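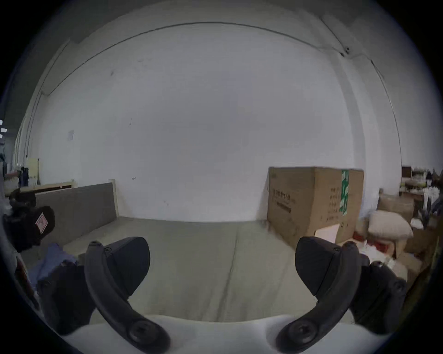
**分类：工作间规范 › 手持夹爪与布料**

# 用手持夹爪理布：场地、夹持和收尾的几条规矩

本页适用于用手持夹爪做布料整理演示的工作间，家里腾出一块地方来做也照此办理。Wernon和Zomora两处工作间用的是同一份，2020年3月12日修订。布料以单块薄布为主，厚毯、带拉链的衣物另有一页。

## 开工前清场

1. 地面中间留空，纸箱、板材、袋子一律靠墙。操作的人眼睛看着布，脚下顾不上看。
2. 长板平放在墙根，或者斜靠稳当。竖着的板材用手推一下，会晃就放倒。
3. 电线走墙边或者墙顶，不横穿过道。
4. 拆下来的包装纸、碎纸板当场收走。薄纸片容易被夹进指垫之间，夹住了也不容易发觉。
5. 纸箱叠放，重的在下，箱面文字朝外，找东西不用挨个搬。

## 检查夹爪

- 空手开合20次，听有没有异响，看两指是否对齐。
- 检查指根和指尖附近的螺钉。松了就拧紧，滑丝的换掉，不要用胶水凑合。
- 指垫用干布擦。有油或者线头，夹薄布会打滑。
- 贴在夹爪上的标签和贴纸不要撕，也不要自己加贴。翘边的先登记，再按原位置换新的。
- 左右手各用固定的一把，中途不对调。

Rana牌的指垫和Holora牌的指垫硬度不同，不要在一对夹爪上混装。

## 台面

台面铺一层布，颜色要和待整理的布分得开。浅色布配深色底，深色布配浅色底，蓝布配绿底也可以。底布有大褶先拉平，小皱纹不影响。底布边缘压在台面下面，免得操作时跟着一起走。

台面靠墙放的，墙上不要贴花哨的东西。台面上可以留一两件固定物品，位置定下来以后整组不动；要动，就另起一组，并在记录表上写明。

## 夹布

1. 先夹角，再提边。夹点离布角2厘米，太靠外容易脱，太靠里布角会翻折。
2. 两只手同时往外带，把上沿拉直就停，不要绷紧。绷得太紧，松开的时候布会回弹，前面的对齐就白做了。
3. 手柄握实，拇指搭在前侧，手腕不要压住外壳上的活动部件。
4. 夹爪闭合以后停一下再移动。急着走，薄布常常只夹住一层。
5. 另一只手不要伸到两指之间去扶布。布没夹好就松开重来，重来的那一次照样记录。
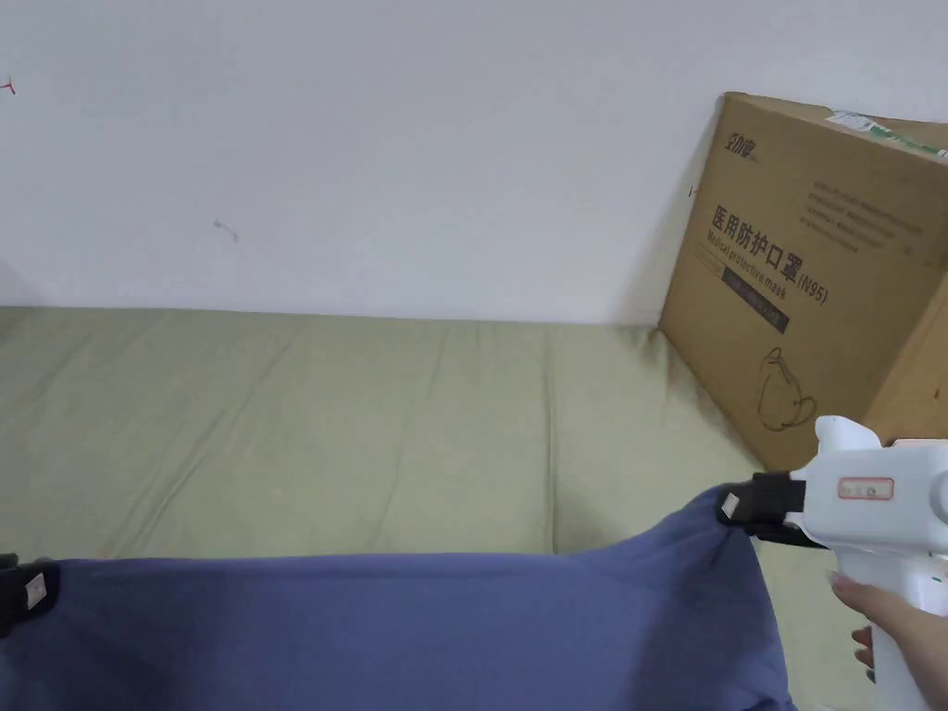 *双爪夹角展布，底布为绿色。*

## 折叠

对折时，被提起的一边越过布的中线后再慢慢放低，先让下垂的部分着台，然后放角。角对角偏差不超过2厘米算合格，超过的拆开重折，不要用夹爪去蹭、去推。

布堆成一团时，先找出一个角，夹起来抖开一半，再找相邻的角。找不到就平摊在台上，从边缘往两头找。不许用指尖在布堆里乱戳，会勾丝，也会顶坏指垫。

## 记录

每组做18次，做完换人或者休息。表上写组号、布的颜色、左右手夹爪编号、成功次数。失败的也写，注明是脱夹、夹了两层，还是没对齐。不要凭印象补填，漏了的格子划斜线。

指垫累计夹满100次检查一遍磨损，表面发亮、纹路看不清就换。换下来的放进旧件盒，不和新件放在一起。

## 收尾

- 夹爪松开到全开位置再放回架上，闭着放久了指垫会变形。
- 用过的布叠好装袋，不要留在地上，也不要搭在设备上。
- 底布每周洗一次，晾干再铺。
- 关掉电源后理线，线圈不要绕在夹爪指上。
- 当天的纸箱有压坏的，换箱或者用胶带补好底边。

四月起，记录表改用新格式，增加“底布颜色”一栏。旧表用完为止，颜色写在备注里即可。

相关页面：厚织物的夹持；指垫更换步骤；纸箱与板材存放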